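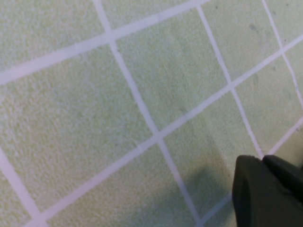
Page last updated: August

I blame my sister-in-law for the canoe. She'd booked a week at Fladden with the kids, then one of them came out in spots, and the cottage came to me with the boat already hired and paid for. I hadn't paddled anything since school. I packed two jumpers, a bag of onions and the wrong shoes, and off I went.

Fladden sits at the top end of the Vedow, where the river is slow and brown and full of coots. There's a slipway, a shed with a kettle in it and a board with the day's water level chalked up. The hire place is run by Zarmeena Naqvi, who looked at my shoes, said nothing and went to find me a pair of old wetsuit boots (a size too big, and I loved them).

What I hadn't understood is that you can't simply push off. On the Vedow you need a river pass for anything you paddle, even a blow-up thing from a garage, and the pass goes with the boat. Mine was a laminated card tied to the seat, number 1418. If you bring your own boat you buy one at the shed, and it costs £9 for the day or £14 if you want to stay on the water overnight. I met a couple at the slipway who'd driven up with a beautiful green kayak and no idea about any of this. They took it well, considering they'd been up since five. 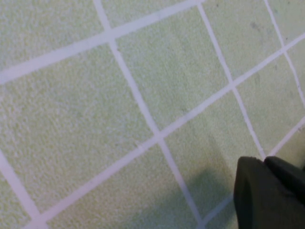 Do children need a river pass of their own?
Only if they're paddling their own boat. A child sitting in yours is covered by the card on the seat.

So, the river itself! The first stretch down to Shaikh Lock is eight miles, and I'd been told it would take the morning. It took me until half past three. Part of that was zigzagging, because I kept paddling on my stronger side and ending up nose first in the reeds, and part of it was lunch. There's a shingle beach on the left bank just after the railway bridge, with a flat bit for sitting on and a willow that keeps the wind off. I had cheese, an apple and most of a flapjack there and watched a heron do nothing at all for twenty minutes.

You have to get out at the lock and carry the boat round. The path is short but steep at the far end, and a hired canoe is much heavier than it looks when somebody else is lifting it. A man walking his spaniel took the back end for me. If you're on your own, ask at the shed for the little trolley – it folds up and goes under the front seat, and I wish I'd known. 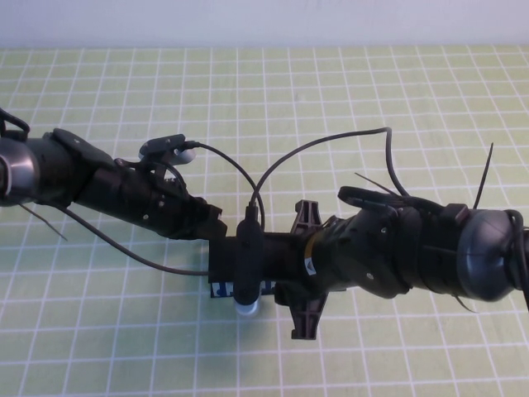
Below the lock it's a different river altogether. The banks close in, the water speeds up a bit and you get these lovely long bends where you can just steer and let it carry you. I saw one kingfisher, or the back of one, and a lot of cows standing up to their knees. I sang for a while. Sorry, cows.

I finished at Zilell, where there's a pontoon next to the pub garden and a bus back up to Fladden at ten past six. The hire people collect the canoe from the pontoon, so all you do is tie it up, take your bags out and text the shed. I did it in the wrong order and had to climb back in for my jumper, in front of a full beer garden.

My arms hurt for days. I've already asked Zarmeena about next August, and this time I'm paying for the overnight pass and taking a tent.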